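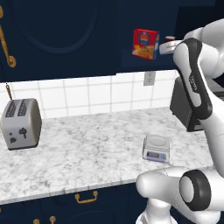
A toaster on a marble countertop, with a robotic arm at right, in a computer rendering.

Hornach College moves its front door, on paper

Hornach College will stop describing itself as "minutes from downtown" beginning with its October prospectus, after a group of first-year students walked the route with their luggage and wrote to the admissions office about it.

The walk from Teken station to the main gate took them an hour and 12 minutes. The old prospectus did not say how many minutes it had in mind, and the college points out that 72 of them is still a number of minutes. It has decided to change the wording anyway.

The new edition will give the distance from the station in miles, list the two bus lines that stop near the gate, and admit that one of them does not run on Sunday. A map will be included. The previous map showed the college, the station and the river in a friendly cluster, with no scale and a large drawing of a duck.

Hornach teaches engineering, nursing and hotel management to around 900 students, most of whom come from out of state and choose the place without seeing it. According to the admissions office, the brochure is still the main thing applicants read before they send a deposit. The students' letter suggested that this was the problem.

Other claims have been looked at too. "Nestled in greenery" stays, the parking lot having been planted with 17 maples last spring. "State-of-the-art language lab" becomes "language lab." The line calling Teken "the natural home of tomorrow's professionals" was cut after the office could not find out who had written it, or when.

A shuttle is also on the way. Starting this term, a minibus will meet the evening train on move-in weekend and run between the station and the Koivisto residence hall until 6 p.m. The evening train gets in at 5:40, so anyone planning to use the service should not stop for coffee. The college says it is looking at later hours.

Across the river, the rival Homatard Institute has said it sees no need to revise its own brochure, which places its campus "in the very heart of Teken." The institute is two stops past the city limits - three if you count the one that closed.

Copies of the new Hornach prospectus can be picked up at the admissions desk, second floor, on the north side of the main building. The sign in the lobby still says first floor.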